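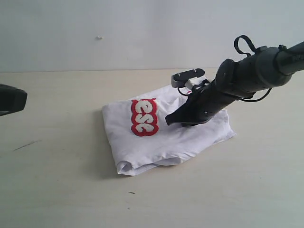
Figure 2. A folded white garment on the table, with the robotic arm pressing on its right part.

4.3 Daily routine and free time in the Munteanu camp

In this section we describe how the days of the summer camp were organized, and how the participants spent the hours that were left free. The material comes from 52 camp diaries, which the girls and boys wrote in the evening before lights out, and from the notes of two group leaders. The diaries were collected in paper form and later typed by Smaranda Bucur. Spelling mistakes were kept in the typed version, but we corrected them in the short quotations given here.

The Munteanu camp is placed on a forest slope above the village, at the end of a gravel road. A camp day had a fixed part and an open part. The fixed part started with the morning bell and included breakfast, cleaning of the cabins, and one long activity, which was usually a walk or swimming. The open part started after lunch. During this time the children could choose between the craft room, the ball field and the small lake, or they could stay in the cabin. The leaders called this part "quiet time," although their own notes say that it was seldom quiet.

The walk to the Kirkeo lookout is the event mentioned most often in the diaries. The path is short but it climbs 202 meters, and many of the younger children found it hard. One girl wrote: "We stopped so many times that I ate all my lunch before the top." Another wrote only that her shoes were wrong. It is interesting for us that the complaints about the walk appear almost always together with the name of a friend. The children wrote with whom they were tired, who carried the bag, and who sang. Similar entries were found by Espinoza in her earlier study of the Oton day camp, where the participants returned home each night.

Entries about the open part are shorter and show more differences. Children who came to the camp for the first time often listed what they did, one activity after another. Returning children wrote more about places, for example the dry spot under the boathouse or the bench behind the kitchen. We think that this difference is connected with how well they knew the grounds. The age of the child may also play a role, and our data do not allow us to separate the two.

Food, weather and missing home were coded as separate themes by Virgil Sârbu and Amirhossein Jalali. Where the two coders did not agree, the entry was read again by Roxana Ardeleanu. Missing home was mentioned mainly on the second and third evening. After the night game it almost disappears from the diaries, but it comes back on the last evening in a changed form, when several children wrote that they did not want to leave the cabin group. The parents' letters, which we received in October, are discussed in Section 4.4.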